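3.2. El bandeado y su lectura a contraluz

De todas las piezas que revisamos en el almacén de Messina, las losas de ónix verde son las que más tiempo nos retuvieron, y con gusto. El muestrario completo reúne 563 losas de piedra ornamental, de las que solo una parte deja pasar la luz lo suficiente como para estudiar el bandeado en profundidad y no únicamente en superficie. En un mármol opaco, la cara pulida es todo lo que tenemos; en un ónix, la luz que entra por detrás saca a relucir vetas que con iluminación frontal apenas se intuyen, ¡y el dibujo cambia por completo!

Conviene recordar que el nombre comercial «ónix» designa en el sector de la piedra un carbonato bandeado, depositado capa sobre capa por aguas ricas en calcio, y que poco tiene que ver con el ónix de los gemólogos, que es una variedad de calcedonia. Cada banda corresponde a una etapa de crecimiento. Cuando el depósito avanza sobre una superficie irregular, las capas siguientes heredan sus relieves, y un corte plano los convierte en contornos ondulados y lobulados que recuerdan a las curvas de nivel de un mapa. Moura, que venía de trabajar con cartografía antes de sumarse al proyecto Prosteo, propuso leerlos justamente así, y el método de trazado de la sección 3.3 debe mucho a esa idea.

La losa que comentamos a continuación reúne casi todos los rasgos que nos interesan. Los tonos van del blanco lechoso al amarillo verdoso, con costuras más finas de un gris azulado que perfilan los lóbulos. Hacia la derecha las bandas se ordenan en diagonal y suben como olas apiladas; en la mitad izquierda el dibujo es otro, menos orientado. Esa transición dentro de una misma pieza es preciosa para nuestros fines, porque obliga a elegir con cuidado dónde se coloca cada perfil de medida (véase la figura 4). 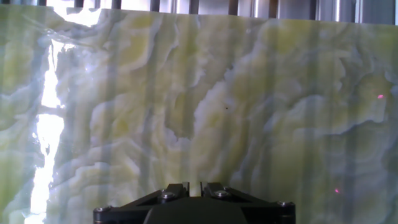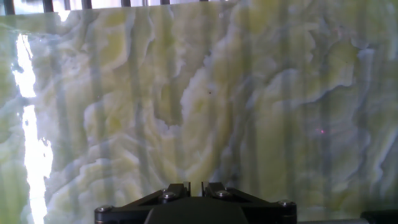
Figura 4. Losa vertical de ónix verde pulido, iluminada desde atrás, en dos tomas. En ambas se aprecian el bandeado ondulado, un reflejo blanco intenso en el lado izquierdo y franjas verticales suaves ajenas al veteado.

Dos aspectos de la figura merecen comentario. El primero es la zona blanca de la izquierda, que se ensancha en la parte baja. Allí la luminosidad satura y se pierde toda información de color, de modo que la excluimos del análisis y conservamos solo sus bordes. El segundo son las franjas verticales. Su regularidad las delata: cruzan las bandas naturales sin seguir ninguna de ellas, y en la segunda toma parecen alinearse con las barras oscuras del borde superior. Las tratamos como sombra y las corregimos con el filtro periódico Vuvska, ajustado a mano para cada toma.

Hecha la corrección, Okoth trazó unos 20 perfiles perpendiculares a las bandas, con 1.000 puntos de muestreo en cada uno. La sorpresa más grata llegó con las costuras gris azuladas, que resultaron ser mejores marcadores que las bandas blancas: son estrechas, contrastan bien y pueden seguirse a lo largo de tramos extensos. Por eso las adoptamos como líneas de referencia en el resto del trabajo. Los sectores amarillo verdosos, en cambio, tienen límites difusos y los reservamos para la comparación cromática de la sección 4.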